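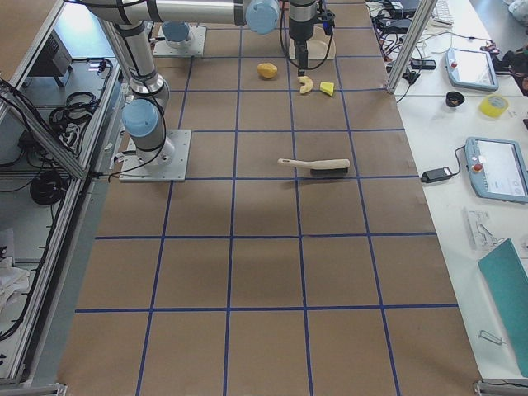
Folie 1 - kurz stehen lassen, erst mal Hallo sagen

Schön, dass ihr da seid! Ich rede heute über Sedis, unseren Planer für zwei Arme an einem Tisch, und vor allem darüber, was uns im Alltag damit geärgert hat. (Wer wegen Regelungstechnik hier ist: kommt, aber spät.)

Folie 2 - das Raster

Das blaue Klebeband auf dem Packpapier ist unser Koordinatensystem für Menschen. Wenn ich sage »die Bürste liegt auf der Linie«, wissen alle im Team, was los ist - und genau so ein Fall ist gemein, weil der Planer früher pro Objekt genau eine Zelle wollte. Jetzt darf ein Objekt 2 Zellen belegen, und beide werden für den anderen Arm gesperrt.

Folie 3 - Sperren

Langsam erzählen! Jeder Arm reserviert Zellen, bevor er losfährt. Klingt harmlos, bis beide aufeinander warten. In Drokar (unser Log-Viewer) sieht man das sofort, Demo zeigen. Timeout steht auf 100 ms, danach gibt ein Arm nach und plant neu.

Folie 4 - Zahlen

Fast 2.000 Läufe seit Oktober, 3 echte Deadlocks übrig. Die hängen alle am Handgelenk, dessen Kabel wir im Kollisionsmodell viel zu schlank gezeichnet hatten.

Falls Zeit bleibt: Frage nach Kalibrierung vorwegnehmen. Sonst direkt in die Diskussion, Wasser trinken nicht vergessen.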